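Module « Équipement d'un atelier robotisé », séance 3 : budget et plan d'achat
Notes de cours, version du 11/6/18

## Rappel de la séance précédente

On avait laissé le cas Flarau au moment où l'atelier hésite entre deux préhenseurs pour le poste de reprise de petites pièces. Le cahier des charges est fixé : course des doigts, effort de serrage, masse embarquée, pièces à saisir. Il reste à chiffrer. Reprendre le tableau des besoins avant de lire la suite.

## 1. Ce qu'on achète réellement

Un devis de préhenseur comporte rarement une seule ligne. Dans celui du fournisseur Riltstead, on distingue :

- le corps et la motorisation ;
- les doigts, vendus par paire ;
- la bride d'adaptation au poignet ;
- le câblage et la licence logicielle ;
- la mise en service, facturée à part.

Le prix catalogue du corps est de 2 000 €. C'est le chiffre que tout le monde retient, et c'est pour cela que les demandes de budget arrivent trop basses. Une fois ajoutés la bride, le câble et la mise en service, le total change de catégorie et la demande ne passe plus par le même circuit de signature.

## 2. Consommables et pièces d'usure

Les garnitures de doigts s'usent, se décollent sur les bords et finissent par marquer les pièces ou par les laisser glisser. Il faut les inscrire au budget de fonctionnement et non à l'investissement. Dans le cas étudié, une garniture coûte 81 € la paire et l'on en prévoit 3 paires par an et par poste, soit 243 €.

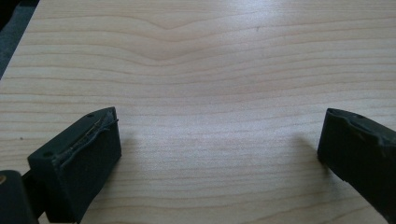
La vis de fixation, la bande adhésive et le temps de dépose se comptent aussi. Beaucoup d'ateliers oublient ce dernier point : un poste arrêté pour changer une garniture coûte plus cher que la garniture. On demandera donc au fournisseur un temps de remplacement écrit, avec l'outillage nécessaire.

Critère de remplacement à faire figurer dans la fiche de suivi : bord soulevé, surface effilochée ou matière manquante sur l'arête. On n'attend pas la perte de pièce pour commander.

## 3. Le plan de travail

Le support est souvent prélevé sur l'existant. C'est acceptable si la surface est plane et dégagée sur toute la zone de prise. Vérifier trois choses avant de l'exclure du devis :

1. la planéité, à la règle ;
2. l'éclairage, car les ombres portées par les doigts gênent certains capteurs de vision ;
3. la fixation au bâti.

Si l'un des points n'est pas tenu, prévoir une ligne « plateau » et demander deux prix.

## 4. Calendrier d'achat

Le budget de Flarau est arrêté en mai. Les commandes passées après cette échéance basculent sur l'exercice suivant, sauf pour les consommables. Le délai annoncé par Riltstead est de 50 jours à réception du bon de commande. Il ne comprend ni la réception sur site ni la formation des opérateurs.

Ordre conseillé :

- essai sur pièces réelles chez le fournisseur ;
- devis définitif, pièces d'usure comprises ;
- commande du préhenseur et d'un premier lot de garnitures ;
- réception, puis ouverture de la fiche de suivi.

## 5. Comparaison avec l'offre Zornedari

L'offre concurrente inclut la bride et la mise en service, mais les doigts sont d'un modèle propre au constructeur. En cas d'arrêt de la gamme, il faudrait usiner des doigts de remplacement ou changer l'ensemble. Ce risque se traite dans la colonne « dépendance fournisseur » de la grille, avec une note et une phrase de justification.

## Travail à rendre

Établir le coût complet du poste sur 3 ans pour les deux offres, sur une page. Séparer investissement et fonctionnement. Indiquer les hypothèses en bas de tableau, y compris celles qui paraissent évidentes. Les montants sont hors taxes. L'étude de cas Yao, distribuée à la prochaine séance, reprendra la même grille avec deux postes au lieu d'un.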